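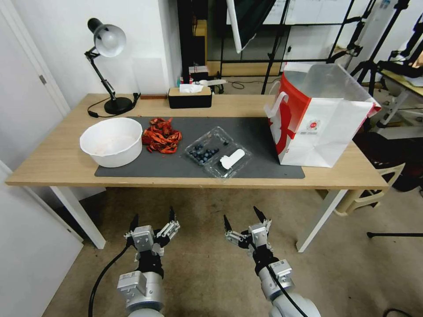

**Posted by hkhoo_158** | 28/11/2021 | Food & Kitchen > Shellfish

Moving this out of the freezer thread. My question is about reheating crayfish that were boiled and seasoned at the shop. I buy mine at Sitompul, and the woman at the counter says to steam them. My brother-in-law says steaming washes off the spice and you should use the oven. Which is it?

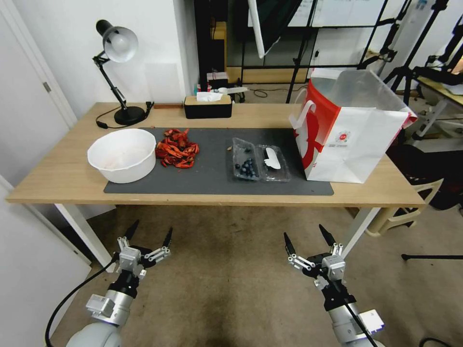
The other thing is the shells. I want to save them for stock but I don't know if the seasoning ruins it. Last January I made a pot from plain ones and it was good.

Herman

---

**tseidel** replied:

Oven, 300 degrees, in a covered dish with a splash of water. Steaming is fine for plain ones. For seasoned ones you lose half of what you paid for.

Don't use the shells for stock. Too salty.

---

**Mudbug_Lane** replied:

> Don't use the shells for stock. Too salty.

Disagree. Rinse them, toast them in a dry pot, then cover with water. Don't add any salt until the end. I do this all the time and it goes into rice or gumbo.

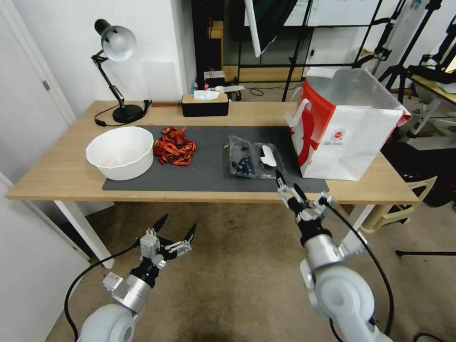
*Crayfish, with blueberries for after*

Also disagree on the oven. The tails get rubbery. Steam for 2 minutes and put fresh seasoning and butter on top.

---

**tseidel** replied:

They get rubbery if you leave them in too long. Same with steam. I used to cook at Hudoten and we never steamed a seasoned batch.

Theda

---

**hkhoo_158** replied:

I'll try it both ways. For the stock, I'm going with rinsing.

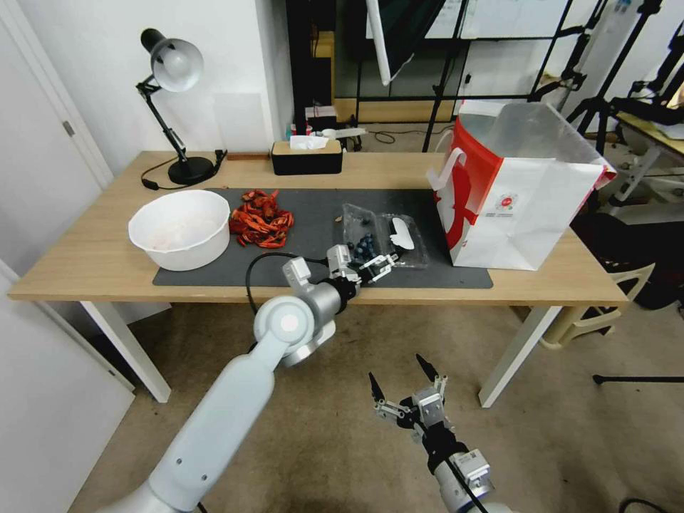

Do you take the heads off before toasting? I left them on last time and the stock came out cloudy. It tasted okay, but I had to strain it through a cloth and lost a lot of it.

---

**Mudbug_Lane** replied:

Leave them on, that's where the flavor is. Keep it at a low simmer and don't stir.

---

**tseidel** replied:

Heads off if you want it clear.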